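Backpack Packers Wanted — Weltdale School Bag Drive

We're looking for a few more pairs of hands to get the bags ready for children across Weltdale.
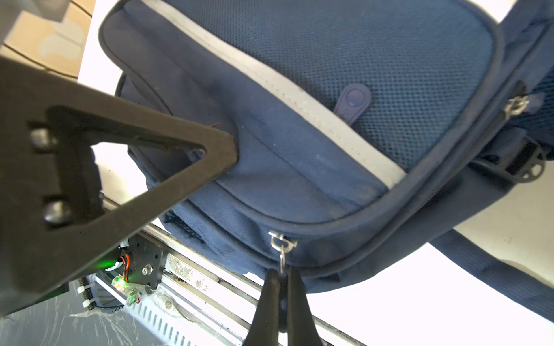
We have 194 backpacks to get through this year, nearly double what we handled in November, and every one needs a good look before it goes out. You'd be checking zippers and straps, wiping down pockets, and filling each bag with notebooks, pencils and a water bottle. It's gentle, chatty work — sit or stand as you like, and bring a friend if you'd enjoy the company!

Shifts run five hours with a proper lunch in the middle, and we pay $80 a shift. No experience needed, though patience with a stubborn zipper is always welcome. We have room for 24 people in all, at our Bimham Street workroom.

To put your name down, or just to ask a question, please get in touch with Noman Pirzada at the front desk.

Posted January 29, 2020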